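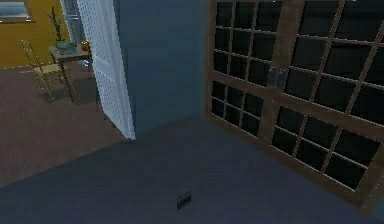
Wemton to check doors in 498 older apartments

WEMTON, March 2020. The town housing office will inspect interior and entry doors in 498 older apartments over the coming months, after a run of complaints about doors that stick, swing shut by themselves or fail to latch.

The inspections cover rental units in the Uten and Jatosstead neighborhoods. Most of the buildings there went up within a few years of each other, and many of the apartments still have the doors they were built with.

Vesna Lazarević, who manages repairs for the housing office, said the office took 330 door complaints last year. The largest share came from tenants whose bedroom or bathroom doors would not close all the way. Others reported loose knobs, worn hinges and gaps under entry doors that let in noise and cold air from the stairwell.

"We have been sending someone out each time and fixing one door," Lazarević said. "Then we go back to the same apartment two months later for the next one. It makes more sense to look at every door in the unit on the same visit."

Each visit is expected to take less than an hour. An inspector will open and close every door, check the hinges and latch, measure the gap at the floor and note the condition of the frame. Small repairs, such as tightening a knob or moving a strike plate, will be done on the spot. Doors that need planing or rehanging will be put on a list for a second visit.

Tenants will not be charged for repairs due to age or normal wear. Damage caused by a tenant will be handled under the terms of the lease, as it is now.

The work has been awarded to Granström, a building contractor that already does window repairs for the town. Roald Hovland, the company's site manager, said four inspectors have been assigned to the job and will work in pairs.

Hovland said the most common fault in buildings of this age is a door that has dropped on its hinges. The screws in the top hinge work loose over the years, the door leans toward the latch side, and the corner begins to drag on the floor or rub the frame.

"People plane the edge, and that gets them through a winter," he said. "Then the wood dries out and there's a gap. If the top hinge is the problem, put longer screws in the top hinge."
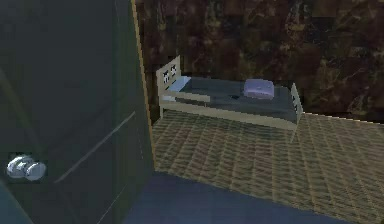 Worn latches are the second most common fault, according to Hovland. A door that has to be pulled hard to stay shut often has a latch that no longer lines up with its plate, and the plate can usually be moved a little without replacing anything. Knobs that spin freely or come off in the hand will be replaced with new ones from the housing office's stock.

Entry doors will be treated separately. They must close fully by themselves and hold back smoke from the stairwell, and the town will replace any that cannot be brought up to that standard. The housing office has set aside money for new entry doors this year but has not said how many it expects to buy. It plans to give a number when the first building is finished.

Some tenants have asked for the work to go further. Ataberk Erdem, who has rented in Uten for six years, spoke at the last town meeting and asked that doorways be measured at the same time as the doors. His mother uses a walker, he said, and she cannot get through the bathroom door without turning sideways.

"If they are going to be standing there with a tape measure anyway, they might as well write it down," Erdem said.

Lazarević told the meeting that inspectors will now record the clear width of each bathroom and bedroom doorway. The figures will be kept on file and used when tenants apply for changes to their homes. Widening a doorway is a separate job that needs its own approval, she said, and the current budget does not cover it.

Berwyn Nicholas, a retired carpenter who lives in Jatosstead, asked whether original solid wood doors would be thrown out. He said several doors in his building could be saved with new hinges and some filler, and that the lighter doors now sold as replacements do a poor job of blocking sound.

The housing office said it will repair original doors where it can. Doors that are removed in good condition will be stored and used as spares in the same buildings. Tenants who have put in their own doors may keep them, as long as the original is still available or the office has given written permission.

Inspections will begin in Uten and move on to Jatosstead when those buildings are done. The office hopes to finish the first round by August. Second visits for larger repairs will be booked with each household directly.

Tenants will get a letter at least a week before their visit, giving a morning or afternoon time. An adult must be home, or the tenant may sign the form that comes with the letter to let inspectors in with a master key. Households are asked to clear coats, shoe racks and other items from behind doors so that each one can be opened fully, and to keep pets in one room.

Anyone with a door that will not lock, or an entry door that will not close, should call the repair desk now and not wait for the inspection. Those calls will be handled first. The letter will also list the desk's phone number and opening hours.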